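Lesung in der Bücherei Haslinger — wer kommt mit?

Lesefuchs_28
19 Aug 2019
Hallo ihr Lieben, im Dezember liest die Autorin von »Der Winter in Otallow« in der Bücherei Haslinger, und ich freue mich schon so! Der Roman spielt 1938 und begleitet eine Soldatenfamilie, 165 Seiten, die ich an zwei Abenden verschlungen habe. Eintritt 5 Euro, Karten gibt es an der Ausleihe.

papierschiff
Danke für den Hinweis! Ich muss aber ein bisschen widersprechen, mir war das Buch zu brav. Die Briefe des Vaters klingen wie von heute, so hat damals doch kein Mensch geschrieben. »Prarkstead« vom selben Verlag (Nillow) fand ich viel stärker.

Lesefuchs_28
Ach, gerade die Briefe mochte ich so gern — mein Großonkel hat ganz ähnlich geschrieben, schlicht und ein wenig ungelenk. Aber frag die Autorin doch danach, hinterher ist immer Zeit zum Plaudern.

Teekanne
Ich bin dabei und bringe gern wieder etwas zu essen mit, beim letzten Mal war ja im Nu alles weg. Schmalzbrote oder lieber Käse?

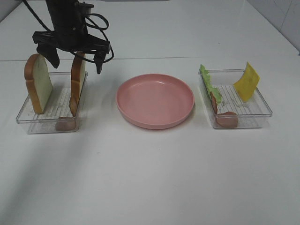

Zwei Scheiben Weißbrot, noch ohne Belag

papierschiff
Käse, bitte! Und gut, ich komme mit und frage nach den Briefen. Überzeugt bin ich trotzdem noch nicht.

Lesefuchs_28
Wie schön! Dann hole ich morgen drei Karten.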